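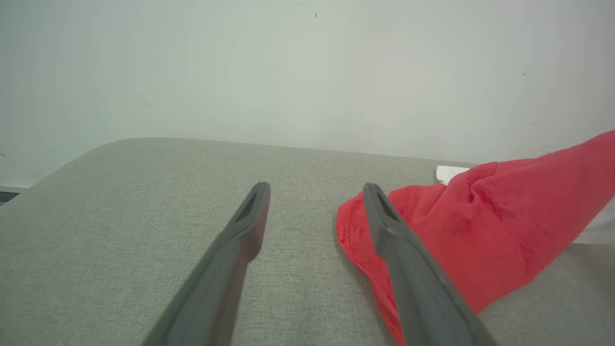 Clusau Padded Bench in Pale Grey: Four Months of Folding Clothes on It

Review by Parveen Chaudhry
2025-07-15

I bought the Clusau bench in March, after my back had complained for a long time about folding clothes on the bed. Our bed is low and the mattress is soft, so every shirt sinks a little when I press it and I must bend for each one. I wanted a surface that is higher, firm enough to fold on, and still soft enough to sit on when the washing is finished. The shop calls it a bench, my husband calls it the ottoman, and my daughter says it is the grey table. I will call it the bench.

I paid 466 dollars, and delivery was included. For our family this is quite a lot of money for something without a back or a drawer. I am writing down what I found so other people can decide if it is worth it for them.

Height and size

The top stands 56 cm from the floor. It is higher than most benches I tried in the shops, which were made only for sitting. I am not a tall person and for me it is good for folding while I sit on the edge of the bed across from it. If I stand, it is still too low for a big load. My husband is much taller than me and he kneels on a cushion to use it, or he says that he would use it if he folded more often.

There is enough space to spread one adult T-shirt flat, with some room left over for a small pile. Two shirts side by side do not fit well. For a double bed sheet it is too small and I do these with another person, in the hallway, like my mother did.

The fabric

The cover is a pale grey weave which looks like linen. According to the label it is polyester. It has a small texture that holds the clothes in their place, and this is the part I like the most. On our dining table, which is polished, a football shirt slides away as soon as I fold the first sleeve. On the bench it stays where I put it. I can fold one side, smooth it with my hand, and the other side has not moved.

The same texture also catches fluff. After a load of towels I need to go over the top with a lint roller, and a dark cardigan will show you very clearly what was folded before it. I thought a grey cover would hide everything. It hides dust, but it does not hide red fluff.

About red things I was nervous. We have a lot of red in the wash, because both children play in a club with red shirts. I asked the seller by email if the colour can transfer to the cover. A lady answered the next morning and advised me to fold only fully dry clothes on it. I have followed this and so far I have not found a pink mark. I did not test it with damp clothes and I don't intend to.
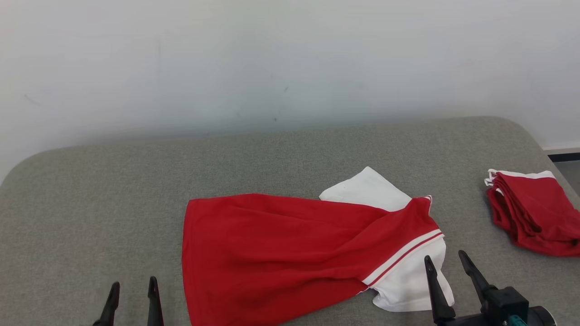 The rounded edges and corners are kinder than I expected. When something long hangs over the side, a sleeve or a trouser leg, the edge does not leave a line in it. With our old trestle table I always had a sharp crease across the legs, and then I needed to iron. The disadvantage is that the last few centimetres on every side are not really useful for a pile. Socks roll off there. I keep them in a bowl now.

The padding

It is firmer than a sofa cushion. When I bought it I pressed it in the showroom and thought it was too hard, and I am glad that I did not choose the softer model, the Clusau Drilen. My sister-in-law has the Drilen and it is more comfortable for reading, but a stack of shirts leans on it after a short time.

After four months the middle of mine has not become lower than the sides, at least I cannot feel it with my hand. My son sits on it to tie his shoes every morning, quite heavily.

Putting it together

The legs come separately and you screw them in by hand, then tighten with a small key. The instruction paper says 40 minutes. I needed less, although I had to do one leg again after I forgot the washer. The drawings are clear but very small, and I used my phone to make them bigger. One thing to watch: the felt pads for the feet are inside a little bag taped under the top, and they are easy to miss. I found them a week later, when there was already a scratch on our floor.

Cleaning

The cover does not come off. I wish I had understood this before I paid. The website says "easy care fabric" and I assumed there would be a zip. There is no zip. You are supposed to wipe it with a damp cloth and mild soap, and vacuum it with the soft brush. A drop of tea came out well. A ballpoint line from homework became lighter but it is still there, and I turned the bench so this side is near the wall.

We have it against a plain white wall in the spare room. I recommend to leave a hand's width behind it, otherwise the padded edge rubs and makes the paint dull over time.

Compared with others I tried

Before this one I looked at the Janjua storage bench, which opens and has room inside for blankets. It is cheaper and I was almost convinced, but each time you want a blanket you must first move everything you have folded. The Ferkidell side table was also on my list. It has a smooth hard top and a good height, and if you never want to sit on it I think it would be the better choice for ironing with a mat. I did not own either of them, I only tried them in the shop, so please take my opinion with care.

Guarantee and service

The guarantee is two years for the frame and the legs. For the fabric I did not find anything in the papers. I asked this also by email, and the answer was that the fabric is looked at "case by case". I would prefer a clearer answer.

Would I buy it again?

Yes, but I would choose the darker grey, and I would ask for the price of a loose cover from an upholsterer on the same day. I fold two or three loads a week on it, my back is better in the evening, and the clean clothes no longer stay on the bed until we want to sleep. I give it four stars from five. One star is missing for the cover that does not come off.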